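两指夹爪换了一圈，说说Stimier和Prarkitz的手感（长文，慢慢看）

楼主 麦秸垛
发表于 1月16日 星期五

先跟各位老朋友打个招呼，上次答应写的夹爪对比拖到现在，实在不好意思，今天泡了壶茶一口气写完。
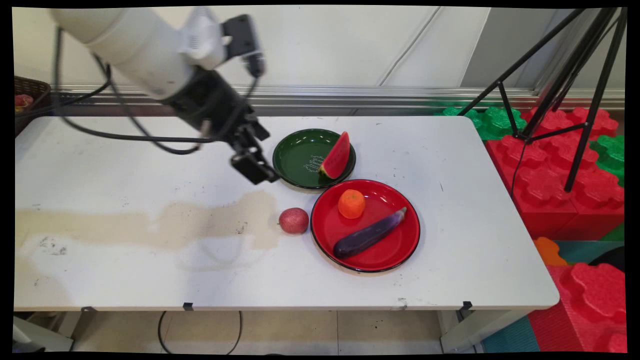 我的任务一直没怎么变，就是分拣果蔬：橙子、土豆、茄子、西瓜片，从桌上夹到盘子里，或者从这个盘子倒腾到那个盘子。听着像过家家，可做过的都知道，这几样东西凑一块儿挺磨人的。小土豆直接搁在桌面上，圆滚滚的，指尖稍微偏一点它就跑；茄子在红盘子里斜着躺，还跟橙子同在一个盘里，手指下去之前得先想好从哪一侧进；西瓜片立着靠在绿盘子的边上，夹的角度一歪就倒了。

这回比的是两款平行两指，一款Stimier，一款Prarkitz，控制器都用Irnik那台，抓取程序也是同一份，只改了开合行程和力的上限。前后一共跑了678次抓取，Stimier占346次，剩下的归Prarkitz。

先说Stimier。力控是真细腻，调到低档去夹橙子，那个慢慢贴上去的感觉特别舒服，我看着都想给它鼓掌！缺点是指尖偏厚，两样东西挨得近的时候插不进去，碰到橙子挨着茄子这种摆法，经常得先把茄子拨开一点。

Prarkitz正好反过来，指尖薄，缝里进出很灵活，盘沿旁边的东西也好拿。但是低力那一段不线性，设小了夹不住，加一格又突然很紧。我失败的那些里头，Prarkitz有40次是土豆滑脱，Stimier只有7次。差得这么多，我自己也吓一跳，所以发上来请大家帮着看看是不是我哪里没弄对。

另外线缆也想问一句，我现在让线沿着手臂走，中间留了一大段垂下来的余量，手腕转大角度的时候不会绷，可总担心哪天扫到盘子。你们都怎么理线的？

2楼 夜航船工
沙发！写得真细，辛苦楼主。线的问题我吃过亏，余量垂到桌面附近早晚要出事，建议在前臂中段加个魔术贴扎带，把大圈分成两个小圈，手腕那头留够转一圈的长度就行，别扎死。

3楼 青皮核桃
不太同意楼主的结论。土豆滑脱不能全赖夹爪，薄指尖接触面本来就小，你两边用同一个抓取高度，Prarkitz肯定吃亏。它应该再往下探一点，过了土豆最宽的地方再合拢。你把高度单独调一遍再比，才算公平。

4楼 麦秸垛（楼主）
回3楼：这话有道理，高度我确实没分开调，当时想的是变量越少越好，结果反倒偏心了。不过低力段不线性这事我还是坚持，拿测力计单独量过，跟高度没关系。
回2楼：魔术贴已经下单，谢谢老哥！

5楼 半亩荷
插一句相机的事。楼主那个传感器装在手腕上方，手指快到物体的时候，视野会不会被夹爪自己的壳子挡住？我用Samarakoon的支架也是类似装法，最后那一小段基本是盲抓，后来又在侧面补了一个固定视角，圆东西的成功率明显上来了。我怀疑你的土豆有一部分是定位偏了，跟夹爪、高度都不相干。

6楼 青皮核桃
5楼说的我信一半。定位偏的话两款应该一起偏，怎么会一个40一个7呢？

7楼 半亩荷
厚指尖容错大呀，偏一点照样兜得住，薄的就不行了。同样的误差，落到两款上结果不一样，不矛盾的。

8楼 青皮核桃
嗯……这个解释可以，我收回半句。但高度还是得调。

9楼 小满不满
新人弱弱问一下，预算只够买一款，主要也是抓水果，偶尔抓点小盒子，选哪个好？控制器还没买，Irnik的上手难不难？

10楼 麦秸垛（楼主）
抓水果为主我偏向Stimier，省心，参数随便给一组就能跑起来。盒子如果摆得很密，那还是Prarkitz合适。Irnik上手不难，就是说明书里力的单位前后写得不统一，头一回配的时候一定先拿块海绵试，别直接上西瓜，我是洗过桌子的人，哈哈。

11楼 夜航船工
给9楼提个不同意见，我两款都用过，用久了反而留下了Prarkitz。低力不线性可以自己做张补偿表，几乎一个下午就弄完，可指尖太厚是改不掉的，除非自己加工手指。新手怕麻烦的话听楼主的也行，看你愿不愿意折腾。

12楼 麦秸垛（楼主）
11楼的补偿表能不能发一份给我瞧瞧？格式随意，我自己转。周末我打算把两款的抓取高度分开调，再按5楼说的在侧面加个固定视角，橙子和土豆各重跑一轮，茄子先放一放。数据出来还贴在这个楼里，大家别嫌我啰嗦。

13楼 夜航船工
表在公司电脑上，下周一发你站内信。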